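Millen would like its robot to fold your jeans, eventually

26 March 2022

YORATH. The future of laundry is being worked out on a wooden table walled in on three sides by white brick-pattern panels, and so far the future is slow with pants.

Millen, a small automation firm on the Maller road, has spent the winter collecting examples of a two-armed robot handling clothes. The examples go into a learning system called Gukus, which is supposed to study them and work out how to do the same without help. 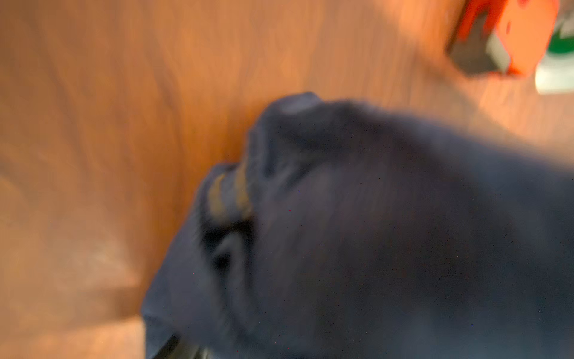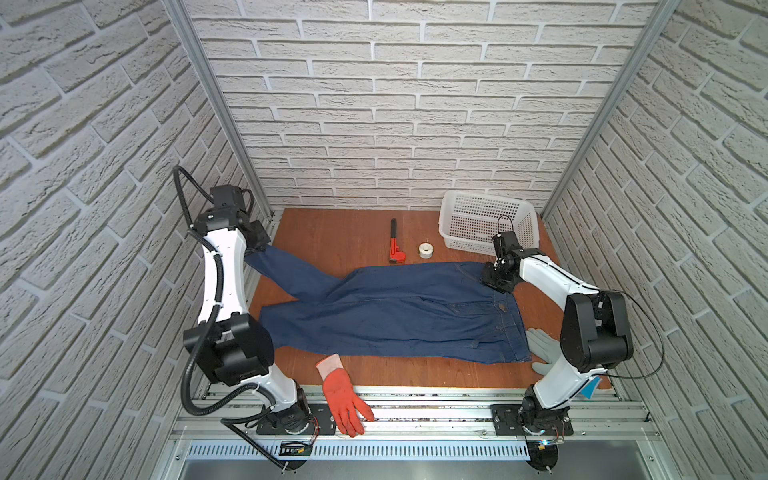
The help, for now, comes from people. An operator steers the arms from a desk a few feet away, and every attempt is saved along with what the cameras saw. Each one is called an episode, a grand word for moving a pant leg from one side of a table to the other.

The company's target is 2525 episodes by December. It has 117 it is willing to keep.

"We have more than that on the drive," said Marthinus Joubert, who runs the collection work. "We have a lot of episodes of a man changing his mind."

Joubert said denim was chosen on purpose. A T-shirt will lie more or less where it is put, he said, while jeans have a stiff end and a floppy end and the two do not always agree. Operators are told to start from a different heap every time, which has made Millen one of the few employers in the county where staff are corrected for leaving clothes too neat.

The current task is modest. The arms take hold of the jeans, spread them out and bring one leg over the other. Pockets, zippers and anything inside out have been put off until later. So have socks, which Joubert declined to discuss.

A good episode lasts 52 seconds. Joubert timed himself doing the same job at home and came in well under that, a result he has not shared with the firm's investors.

Other things are left on the table during the work so that Gukus learns to deal with a bit of clutter. Tools, tape and work gloves are all in rotation. The system is not expected to put any of it away, and an early request from the front office that it learn to do so was turned down.

Millen has 14 operators on its list, most of them part time, and is looking for more. No experience with robots is needed. Shifts are two hours with a break in the middle, and applicants are asked to fold one pair of jeans by hand at the interview. Joubert said the failure rate was higher than he had expected.

The first test of Gukus working on its own is planned for the summer. It will begin with a towel.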